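The Woman Who Fixes Other People's Slicers

Banafsheh Ghasemi has been repairing meat slicers for most of her working life and would like it known that she does not eat much ham.

"People assume," she says, clearing a stool for me. "They bring me salami. I have a drawer of salami."

Her shop sits behind a shoe store and has no sign, just her last name on the mailbox. She took it over from Hooman Dehghan, who taught her the trade and still phones when he has thought of something she is doing wrong. Her customers are delis, two hotel kitchens and a growing number of private people who have inherited a Berkel from an uncle and would like to be able to use it without visiting a hospital.

The private people are the ones she worries about. They buy a machine because it is red and handsome, put it next to the toaster, and find out that it weighs more than their dog.

"A man named Baptiste Caron carried one up four flights," she says. "Then he called to ask if I made house visits. I said I do, but not up four flights. So he carried it down again." She thinks this over. "Nice man. Very strong now."

I ask what usually goes wrong. Dirt, mostly. Fat works its way into the carriage rails and sets like varnish, and the owner pushes harder, and then something bends. After dirt comes advice. A cousin says to use cooking oil on the rails. A video says to sharpen the blade until it sparks.

"I had one in February that had been sharpened for about 60 hours, by the look of it," she says. "There was hardly any blade left. It was very sharp, what there was."

Does she tell customers when a machine isn't worth saving? She does, and they rarely listen. Forough Nazari, who runs a sandwich counter on the next block, has been told three times to retire her slicer and has answered each time by bringing it back with a longer list.

Ghasemi charges her 40 dollars and a sandwich. "No ham," she says. "She knows."

The work itself is slower than I had pictured. She spends a long while just turning the wheel by hand with her head tilted, listening, and will not talk during this part. I made the mistake of asking a question and was handed a rag. 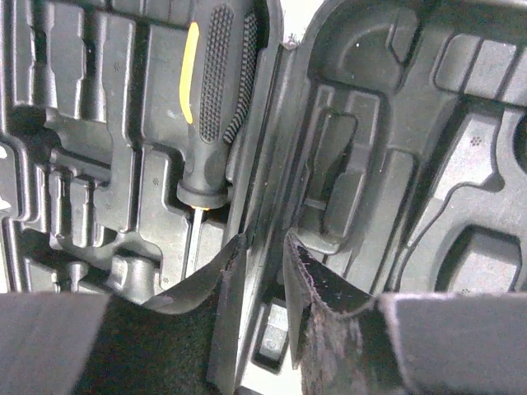 On teaching

She has had one apprentice, Homa Rashti, who stayed two years and now has her own bench across town. They split the hotel work between them and argue about grease.

"Homa uses too much," says Ghasemi. I later reach Rashti by phone, and she says that Banafsheh uses too little, that she always has, and that I should look at the rails on the machine by the door.

I had looked at them. They seemed fine to me, but I was the one holding the rag.

Would she take on somebody new? She says she might, if they could stand the quiet and didn't arrive with opinions. She gets letters now and then, mostly from people who want to leave an office and do something with their hands.

"I write back and ask which hand," she says. "Some of them laugh. Those ones I invite for tea."

Then the phone rings, and it is Dehghan, who has been thinking about bearings.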